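The long way round to a quiet house

When Emmett Ambrose bought the end terrace in Pomosness, the survey ran to 60 pages and the word noise did not appear in it. The roof was sound, the damp was confined to the back kitchen wall and the wiring had been replaced by the previous owners. He moved in during September. On the first night he could hear his neighbour's kettle switch itself off.

Sound is one of the least regulated parts of living in an older house. New homes have to meet a standard for the walls and floors that divide one household from another, and conversions have a standard of their own, set slightly lower. A terrace built before any of this and never converted has to meet nothing at all. The party wall in Ambrose's house is a single thickness of brick with plaster on both faces, and in places the plaster has come away from the brick and acts like the skin of a drum.

He is a piano tuner, and works partly from home, so the problem ran in both directions. His neighbours had two small children and a television on the shared wall. He had an upright piano on the other side of it.

"I assumed I'd need to fill something in," he says. "Foam, wool, whatever people fill things in with. I had the idea that sound was like a draught and you could block it up."

It is a common assumption, and partly right. Sound does travel through gaps, and a small gap lets through far more than its size suggests. A door with a finger's width of daylight under it will do very little, however heavy the door. But most of what comes through a wall comes through the wall itself. The air on one side shakes the bricks, the bricks shake the air on the other side, and the ear picks up what is left.

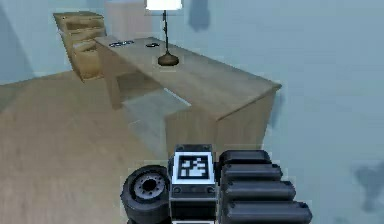
There are three ways to reduce it, and most good jobs use all of them. The first is weight. A heavy wall is harder to shake than a light one, and doubling the weight of a single wall brings a reduction of 5 decibels or so in practice, which most people would call noticeable. The second is separation. Two thin walls that don't touch will do better than one thick wall of the same total weight, provided the space between them is wide enough. The third is sealing, which costs almost nothing and is the part most often skipped.

Soft materials on their own do much less than people hope. Mineral wool in a cavity is useful since it stops the cavity ringing, but the same wool pinned to the face of a wall would barely be heard. Foam tiles of the kind sold for home recording make a room sound less echoey to the person inside it. They have next to no effect on the person next door.

Ambrose learned this by spending money. He put up a set of foam tiles in his first winter and took them down again in the spring, along with a good deal of paint. After that he asked Najjar, a small building firm from the next town that does a lot of work on flats, to come and look at the wall.

The visit took most of a morning. The builder tapped along the plaster with his knuckles, lifted two floorboards beside the chimney breast and put his hand into the gap where the joists ran into the brickwork. Several of the joist ends had no mortar round them. In a terrace of that age the joists from both houses often sit in the same wall, sometimes within a few inches of each other, and when the mortar shrinks or falls out there is an open route from one floor to the next.
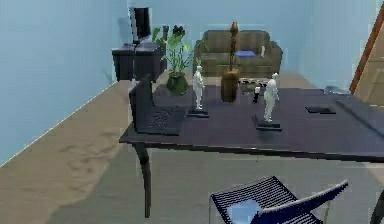
Filling those pockets was the first job and the cheapest. It took a day and used two buckets of lime mortar and several tubes of sealant. The skirting came off along the party wall and the gap behind it was packed and sealed as well. The chimney breast needed more thought, as the flue had been closed badly and was carrying speech down from the bedroom next door. It was capped and vented properly, and the old register plate was taken out.

By the evening the television had turned from words into a murmur. Ambrose lived with it like that for four months, which he now recommends to anyone in the same position. "If I'd gone straight to the big job I would never have known how much of it was just holes," he says.

The big job followed in the new year. An independent wall was built on the inside of the party wall, with its own timber frame fixed to the floor and ceiling and a clear gap behind it. The frame was filled with mineral wool and faced with two layers of dense plasterboard, with the joints staggered so that no two lined up. The board used was made by Gendia, chosen mainly because the merchant had it in stock. A bead of flexible sealant ran all the way round the edge. No sockets were cut into it. The two that had been on the party wall were moved to the side walls, at extra cost.

The room lost a little under five inches of width. In a front room that was narrow to begin with, that mattered, and the piano had to be turned to stand against the bay.

Anyone thinking of doing the same should ask first about the floor. Sound that cannot get through a wall will often find a way beneath it or over it, and builders call this flanking. In a house with bare boards running up to the party wall, a fine new partition can be let down by the boards it stands on. Ambrose had his lifted along the wall side and packed with wool between the joists. He then put down a thick felt underlay and a carpet, which he had not wanted, and which he says he has got used to.

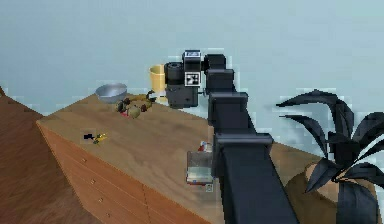 Footsteps are a separate matter, and a harder one. The noise of a heel on a board is made in the structure itself, and adding weight to the ceiling underneath only goes so far. The best place to treat it is on the floor above, by putting something soft between the foot and the board. People in flats are often in the awkward position of needing their upstairs neighbour to pay for the improvement, or at least to put up with having the floor taken up.

There is not much law to lean on here. Ordinary living noise, meaning talk, footsteps and doors, is rarely treated as a nuisance, even where the building makes it miserable. Councils will act on loud music late at night. They will generally not act on a badly built wall. Some leases in purpose-built blocks require carpet in every room but the kitchen and bathroom, and it is worth reading the lease before you write a letter.

It is also worth knocking on the door. Ambrose's neighbours had no idea how much he could hear, and were alarmed when he told them. They moved the television to the opposite wall that same week. In return he stopped tuning before nine in the morning. The builder put rubber pads under their washing machine while he was there for the chimney, and didn't charge for them.

The final bill from Najjar for the front room was higher than the first quotation by £462, nearly all of it for moving the sockets and making good the cornice. Ambrose kept one short stretch of the original cornice and had the rest copied. The copied part is a shade crisper if you look along it in low light.

He has not treated the back bedroom, where the wall is just as thin. The children next door sleep on the other side of it, and he keeps a Vokico fan heater in there and some boxes of piano parts. He can hear them being read to at seven o'clock. At the moment it is a long book about a badger, and they are up to chapter nine.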